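Katance service desk
Ticket 1754
Subject: Second arm for the bench cell, quote and budget query
Opened: 2026-06-15
Site: Rasetthorpe
Status: Closed, order held until November

Problem as reported

We run one small arm at Rasetthorpe on a bolt-down bench and want a second. The quote we had back from Ullia covers the arm and controller only. Our purchasing form needs the full cost of getting it working, and the last time we filled it in we were short. Please advise what is missing from the quote, and whether the existing bench can take both arms or we need to budget for another.

The current arm is used for push and sort trials with small coloured blocks. The second would do the same work. No change of tooling planned.

First reply, service desk

Thanks. Please send the quote reference, the model of the controller you have now, and a list of anything you bought separately for the first arm. Include small items. Base plates, cables and fixings are the ones that usually get left off.

Reply, site

Quote reference is ZOU-451. Zou is the internal project name, Ullia just copied it across. Controller is the one supplied with the first arm, no upgrades.

Bought separately for the first arm, from our own records:
Base plate
Emergency stop and its cable
Wooden board for the work surface
Blocks
Rod for the end of the arm
Spare rod
Network switch
Extra length of power cable, ordered late

The base plate was on a different order from the arm and came a fortnight after it. The arm sat in its box until then. We would like to avoid that this time.

Service desk

Understood. Checked ZOU-451 line by line. It doesn't include a base plate, an emergency stop or any delivery charge. It does include the software licence for the first year, but the renewal isn't shown, so put that on next year's budget now.

For the bench question, please send us the layout you work with, with the arm in place and the blocks out.

Site

Attached. The wooden board sits on the blue perforated bench top, with the arm mounted behind it. We want to keep the same size of board for the second arm so that the trials can be compared.

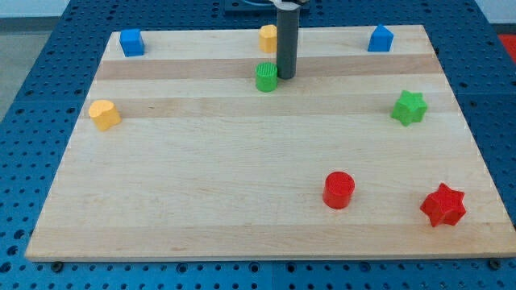
Can both arms share one controller to save money?

Each arm needs its own controller, so budget for 2. The one you have was sold for a single arm, and Ullia doesn't offer a version that drives a pair.

Service desk

On the bench: we would plan for a second one. Two arms can be bolted to the same top if there is room, but you would have to stop both whenever someone reaches in to reset the blocks on one side. You said in your records that resets are frequent. The waiting would cost you more than the bench over a year of use.

If the budget won't stretch, the cheaper route is to put the second arm on the existing bench with its own board and accept the shared stops. You would still need the second base plate, and you would need to measure the reach of both arms before drilling or bolting anything.

Site

We will ask for the second bench. Does it have to be the same make? Ours was a long wait.

Service desk

No. It has to be flat and rigid, and the hole spacing has to suit the base plate. Get the spacing in writing from whoever supplies it. We had a site order a top in inches with a metric plate and neither could be returned.

Also add 10 per cent to the total for fixings, cable and carriage. Your last form had nothing under that heading, and it looks like that is where the shortfall came from.

Site

Form redone with second controller, second bench, base plate, emergency stop, board, 2 rods, delivery and the 10 per cent. Licence renewal moved to next year. Purchasing have accepted it but the money is not released until November. Ullia have been asked to requote with the base plate on the same order as the arm.

Service desk

Noted. The price on ZOU-451 will lapse before then, so use the new quote when it arrives and check the delivery line again. Closing this ticket. Reply to reopen.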